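Skotell opens home textile workshop in the old Brunner building

Free sessions on sorting, folding and mending start in May 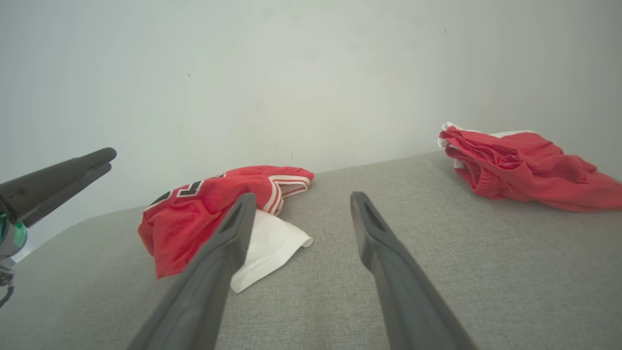

A red garment on light gray upholstery. Picture: Skotell

Skotell, the maker of covers and cushions for the home, will open a public workshop for clothes and home textiles in May. It takes the ground floor of the former Brunner weaving mill in Berkov, with 2380 square feet of working space. Residents can come with their laundry, their worn jerseys or a bag of children's clothes from last winter, and learn how to put all of it in order.

The idea came from our own customers. During the past year Skotell received 606 letters and messages which had little to do with our covers. People wanted to know how to keep a sofa free from clothes, how to fold a sports shirt so it stays folded, and whether a red garment can be left on pale fabric without leaving color on it. Our service team answered every message, and in the end we decided that a room with good light would answer better.

"Most of us do the laundry correctly and then we stop halfway," said Thaddäus Grabner, head of the workshop. "The clothes are clean and they go on the sofa, and there they stay until somebody wants to sit. In our sessions we begin exactly at this place. We do not ask anybody to buy a new cabinet."

For this reason the workshop is furnished like a home. Participants will work on upholstered seats, at a normal dining table and on a bed. The first session, called From the Sofa to the Shelf, is about sorting a mixed pile and folding it on a soft surface, where the fabric gives way under the hand and a fold is harder to keep straight. Later sessions are about knitwear, sports clothes, bed linen and small repairs such as loose seams and missing buttons.

A part of the program is about the upholstery itself. Light gray woven fabric is the color our customers order most often, and it is also the one they worry about the most. Grabner will show how to brush it, how to test a cleaning product on a hidden spot – always before the first use – and how to remove lint which comes from dark or strongly colored clothes. He also recommends that new red and dark blue garments are washed separately before they lie on a light seat for a longer time.

The workshop was prepared together with Brellell, a sewing school in Berkov, which sends its teachers for the repair sessions and lends its machines in the evenings. The school will also keep a shelf where participants can leave clothes they do not want any more. What is in good condition can be taken by other visitors without payment.

There are 400 places for the first season. Participation is free of charge, but registration is necessary, and every person can register for two sessions at most. Children from the age of eight are welcome together with an adult. Sessions begin at 10 a.m. and at 6 p.m. and take 90 minutes. Please bring your own clothes, clean and dry. Needles, thread and brushes are provided.

Registration is possible in the Skotell shop in Berkov or at the entrance of the Brunner building. The entrance is on the courtyard side and has no steps.

About Skotell

Skotell produces sofa covers, cushions and bench pads and has its workshop and its shop in Berkov. The company employs 400 people.

Press contact: Thaddäus Grabner, Skotell, Berkov. Journalists who want to visit a session are asked to inform us in advance.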